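Notes for speaker: Small Defaults, Large Effects
Session 2, product design track
13 Dec 2018
Speaker: Igor Kołodziej

Opening (slides 1 to 3)

Good morning, and thank you to the organizers for the invitation. My subject today is the notification settings of Tidunis, the photo-sharing service, and in particular the settings that most members never open. I will speak for half an hour and leave the remaining time for questions.

Pause here. Ask for a show of hands: who has changed the notification settings on any social application in the past month?

Members of a social service judge it largely by how often it interrupts them. A new member who receives a message for every like, comment and follow will form a view of the service within a day. It is therefore reasonable to treat the first set of defaults as a design decision of the same weight as the home screen.

Background (slides 4 to 6)

When Tidunis opened to the public, every notification was switched on. The settings page offered 11 separate switches, grouped by the team that had built each feature. Members did not think in those groups. In our interviews they spoke of people they knew and people they did not know, and the page made no such distinction.

The design office at Brinska was asked to review the page in August. We interviewed 281 members by telephone and read 821 written comments sent through the help form. Almost 2 in every three comments on this subject asked for fewer messages from strangers. Very few asked for fewer messages from friends.
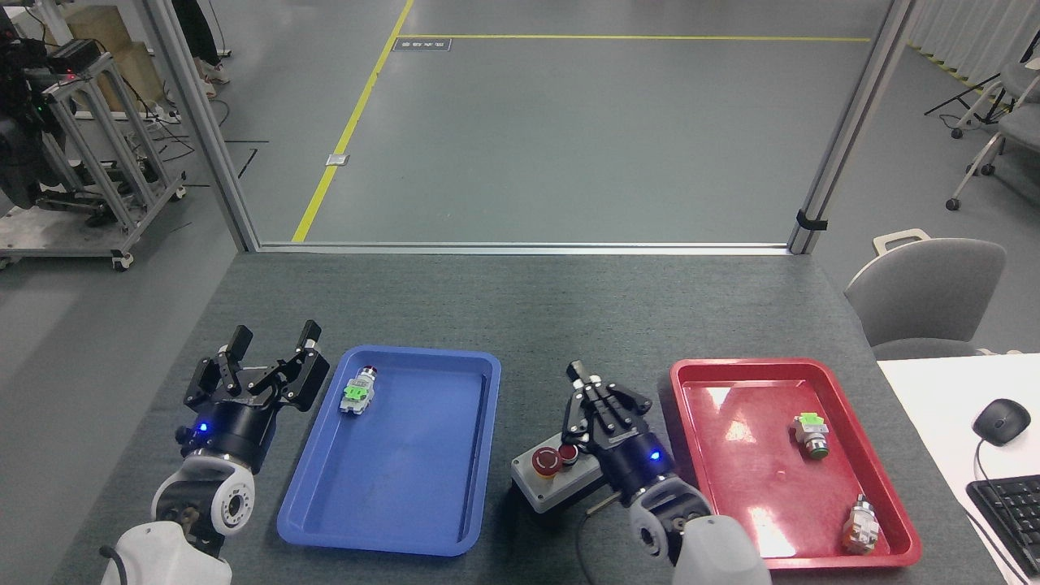
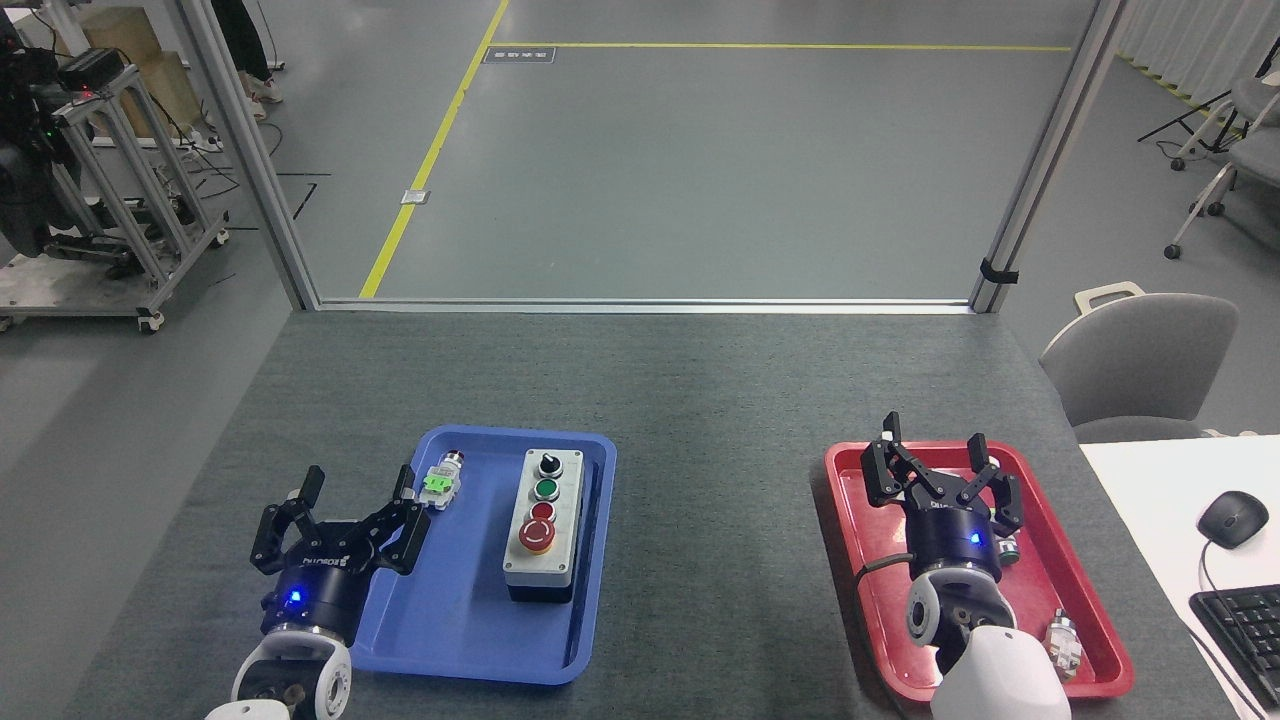 The revised settings (slides 7 to 10)

We replaced the full list with two plain choices at sign-up: "People I follow" and "Everyone." The first is selected in advance. The detailed switches remain available one level down, for members who want them.

Read the wording of both choices aloud. Allow the audience a moment with slide 8 before moving on.

Three points should be made about the wording.

The word "notification" does not appear. Members in the interviews said "alerts," "pings" or "the red number," and we could not find one term that suited all of them. The sentence at the top of the page now reads, "Who should we tell you about?"

Neither choice is described as recommended. Our colleague Pawłowska argued for a label, and the case was a fair one, but the selected button already carries a recommendation and a second one seemed heavy.

The choice can be changed from inside any message. This took longer to build than the rest of the work combined — the mail system and the mobile application kept separate records of each member's settings, and these had to be joined first.

Objections (slides 11 and 12)

The growth team expected that fewer messages would mean fewer visits. I will not present visit figures today, as the comparison period is still open. I can say that the concern was taken seriously and that the old defaults were kept for existing members.

If asked about Kurnano, state only that the group account features there are handled under a separate review.

Close (slide 13)

Leave the contact slide on the screen during questions. Printed copies of the interview guide are at the registration desk, and the comment categories will be sent to attendees on request.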